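Grulness Folding Table, white gloss

Reading time: 4 minutes

The Grulness is a large work table for folding, sorting and laying out clothes. It was drawn up for laundry rooms and small shops where one surface has to do for most of the day, and it is sold by Andwood in one colour, white, with a gloss top. The front edge has a gentle curve and the corners are rounded.

We sell it as a table only. The shelf, the rail and the castor set are listed at the foot of this page and can be added to the same order.

The top

The top is glossy so that cloth slides on it. A cotton t-shirt can be pulled straight from one side without lifting it, and the hem follows. On a matt or oiled top the lower layer tends to drag and you end up with a crease across the front. Customers who iron on their table should not buy this one. The surface is not meant for heat and an iron will mark it.

White was chosen after we had tried a grey and a pale green in the Itotholm workshop. Dark clothes stand out well on white, and so does lint. White shirts are harder to see the edges of, and if most of your work is white bed linen you may find a coloured cloth useful underneath.

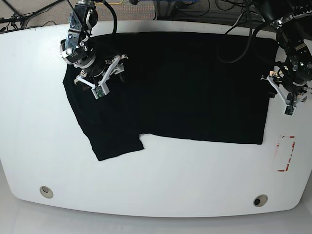
Black t-shirt laid out on the Grulness top.

Black is the colour most people ask us about. Seams and folds in a black t-shirt are hard to pick out, and a sleeve that is twisted under the body can be missed until the shirt is folded and one side comes out thicker. On a white top you can go by the outline. Look for the gap between the sleeve and the side of the body. If the two sides don't match, pull the sleeve out before you start.

Folding a t-shirt on it

The method we give to new staff is a plain one and suits any table of this size.

Lay the shirt face down with the collar away from you. Smooth it from the middle outwards with flat hands. Fold one side in to the middle of the back, sleeve included, then turn the sleeve back on itself so it lies along the fold. Do the same with the other side. Bring the hem up to just below the collar, then fold once more and turn the shirt over.

Long sleeves need one more turn. Heavier cotton will hold the fold by itself, but thin jersey may need a hand laid on it for a moment before it goes on the pile.

Work towards the curved edge and keep finished piles at the far corners. The curve lets you stand closer to the middle of the top, and you don't have a square corner against your hip when you step round to the side. 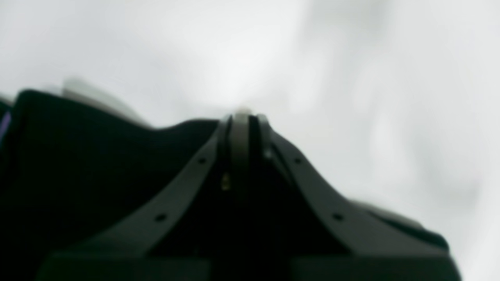 Some people prefer to fold sideways, with the collar to the left or right. There is room for that with an adult shirt laid out at full width, and it saves reaching if you are short. Tamsin Nakamura, who looks after our trade orders, folds this way and has done since she worked at Ait Ali, where the benches were narrow and there was no other choice. Either way, keep to one direction through a batch or the piles will come out uneven.

Size and load

Height to the top surface is 890 mm. This suits most people standing. It is too high for an ordinary chair, so a stool is needed if you want to sit.

The top will carry 80 kg spread evenly. Please don't sit or stand on it, and don't put a sewing machine on the curved side, where the weight falls forward of the legs.

The feet adjust by up to 19 mm each for uneven floors. Set the table where it is going to stay before adjusting them, and check again after a week of use.

Cleaning

Wipe with a damp cloth and a drop of washing-up liquid, then dry it. Cream cleaners and scouring pads will dull the gloss and it can't be polished back. Dye from new dark clothes can leave a faint mark if they are left lying on the top damp. It normally comes off with the same cloth if you catch it the same day.

Check the underside of the rim now and then. Lint gathers there, and on a pale floor you won't notice it dropping.

Delivery and assembly

The Grulness comes in two cartons. The top is in one piece and needs two people to carry it. Measure your door and any turn in the stairs before ordering, as we can't take back a top that has been unpacked and won't go through. Assembly takes 4 bolts per leg, and the key is taped inside the smaller carton.

Orders placed in February have now all been sent out.

Add to your order

Under shelf, white
Hanging rail, fits either end
Castor set, two with brakes
Spare feet, sold singly

The castors replace the adjustable feet and raise the table slightly. They can't be used together with the under shelf on the older pattern of leg, so check the label inside the back leg if you already own one.

Last updated: 5 March 2018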